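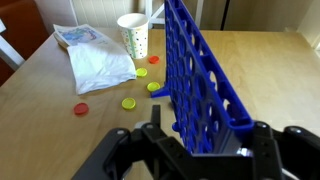 4.2 Materials: the four-in-a-row set

Figure 3. The Connect Four board standing on the table with no discs in it, and five discs (two red, three yellow) lying on the wood beside it.

I'll say straight away that I didn't set out to write a section on a children's game. The Nomdale study was meant to be about card games, and the blue board only came into it when Hywel Mostyn brought his family's set along one afternoon in November and I couldn't get anyone back to the cards. So from then on we kept it on the list, and of the 429 sittings we logged over the winter, 196 had this game in them somewhere. I still find that a bit startling (I'd have put my money on dominoes).

The rules hardly need going over. Two people take a colour each and drop discs in turn through the slots at the top, and whoever first gets four of their own in a line, up, across or slanting, has won. What interested me was everything that goes on before the first disc drops. I've called this the laying-out, and I count it from the moment the board is put on the table until someone makes the first move.

Figure 3 shows the sort of table I mean. The board is up, every hole empty, and the discs are spread over the wood with a paper cup and a white napkin among them. Reds and yellows are mixed together, and one of the reds lies well out on its own. When players come to a table like this they have three little jobs to do: gather, sort and share out. Ifor Harries and I coded each of these separately from our notes, and we disagreed mostly over sharing out, as plenty of people do it while they're still sorting and you can't really pull the two apart.

I had expected the sorting to be done by one person, probably the older one. Not a bit of it! In most sittings both players reached in at once and each picked out their own colour, which meant that the colours had to be settled first, usually in a word or two ("I'm red") and sometimes just by grabbing. Where both wanted red we got a short argument, and these arguments were easily the best bits of the whole set of notes. Wumpini Kpodo has written them up in her own chapter and I won't spoil them, except to say that yellow was treated as second best by almost everyone under ten and by one retired bus driver.

Then there's the matter of cups. We always had drinks out, and I'd told everybody to leave them wherever they liked, so they ended up in amongst the pieces. People moved the discs far more readily than they moved the cup. Lajos Gál spotted this before I did, and once he'd said it I saw it everywhere: a player would slide three or four discs round a cup, carefully, one finger on each, when lifting the cup would have been quicker. We have 221 notes of a disc being moved out of the way of something and only a handful of anything being moved out of the way of a disc. I don't have a good explanation. Ozan Aydoğan thinks it's plain fear of spilling, and he may well be right, though they did it with empty cups too.

The board's feet came up a lot as well. In Figure 3 the far one spreads out flat on the wood, with a yellow disc right next to it. Discs that close to a foot tended to be left until last, and in a few sittings they were left altogether and only missed near the end of a game, when somebody ran short and started looking under the napkins. I've kept these as a separate group (the "strays") and they come back in section 5, where I go through how players decide whether a game with a missing disc still counts.

One last point about the set itself. We used the same kind of board in both rooms, here and at Pultden, but the Pultden tables had a cloth on them, and discs on cloth don't slide. The figures above are for bare tables only. Hywel is still working through the cloth ones.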